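Pilico opens Cloltholm laundry room to residents

Jul 23, 2018. Pilico has opened its shared laundry room at Cloltholm, serving 200 households. Front-loading washers, baskets for folded wash, hooks still to come. Open till late, times on the door.

"People asked for somewhere decent to do a load and fold it. So thats what we built," said Lambros Economou, Pilico.
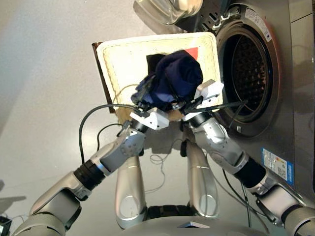

Dark loads, towels, bedding

Darks go in on their own please. Wash tokens from the Hestau desk, 2 per household each week. Basket loan free, return same day. Folding class with Savvas Koutsoukos starts in April, 20 places, sign up at teh desk. 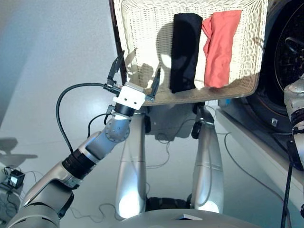 Folded black and coral-pink pieces in a white wicker basket, Cloltholm.

Press contact: Cifuentes, for Pilico.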